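The first thing Mahnaz Shokri wants to clear up is what her group at Situm measures. It is often taken to be speed. "We log time, but it's a poor signal," she says. "A fast demonstration can be useless to train on. What we want to know is whether the policy that comes out the other end can do the task."

Shokri leads a small program on deformable objects, mostly cloth and knitwear. For the past year the work has centred on gloves. The method, which the group calls Skisen, replaces teleoperation with hand-held grippers: a person holds one in each hand and does the job directly, and the recorded motion is mapped onto a pair of arms afterwards.

The group came to it after a long stretch of leader-follower teleoperation. Kipchumba Nyaga, who built most of the current hardware, describes that period without much affection. "You'd have an operator who could sort a pile of washing at home without looking at it, and on the leader arms they'd spend a minute on one cuff. The delay was small. It was the missing contact that hurt. They couldn't feel the fabric catch."

With the grippers in hand, some of that feel comes back through the mechanism. Operators still lose their fingertips, and Nyaga regards this as the point. Whatever they manage to do, they have done with a gripper's contact area. 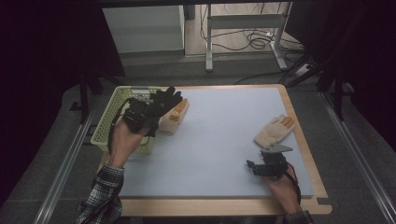

Gloves were chosen because they behave badly. A folded towel has four corners and a fairly predictable middle. A glove has five narrow tubes that flop independently, and a left looks much like a right turned over. Coated ones add a second problem, Shokri says, in that the coating and the knit slide differently against a metal finger. "You plan a grasp for one and you land on the other. The force is wrong by enough to matter."

The main result so far concerns how much data is needed. The group trained one policy on 500 teleoperated demonstrations and a second on 275 recorded with the hand-held grippers, using the same network and the same evaluation set. The smaller set did better on picking and separating, and matched the larger one on laying a glove flat. It did worse on handing a glove from one gripper to the other.

Stella Nyanda, who ran the evaluations, spends more time on that last finding than on the first two. People make handovers at angles the arms reach only with difficulty, she says, and the retargeting step then bends the trajectory to suit. "By the time it's been bent, the two grippers can be a few millimetres apart when they should be meeting. For a rigid part you'd see the failure straight away. With a glove it half works, and half working is harder to label."

Her response has been to score each trial in 3 stages – grasp, transfer, placement – and to report the stages separately. A single success rate, in her view, hid the fault for most of the winter. She has also started rejecting demonstrations at recording time if the retargeted path leaves the arms' comfortable workspace. The check takes 2 seconds and operators see the outcome before they reset the table.

Operator variation is the other open question. Recordings from experienced people are smoother, but the policy trained on them recovers poorly from a missed grasp, there being few missed grasps to learn from. Nyaga would like to keep the fumbles in. Shokri is less certain, and the two have not settled it. A comparison with matched sets is planned for July.

Asked whether the approach carries over to other goods, Shokri says socks probably, shirts probably not without a wider finger. The plate on the current gripper was sized for knitwear. Nyaga has drawings for a replacement, though he wants the handover figures sorted out before he changes any hardware.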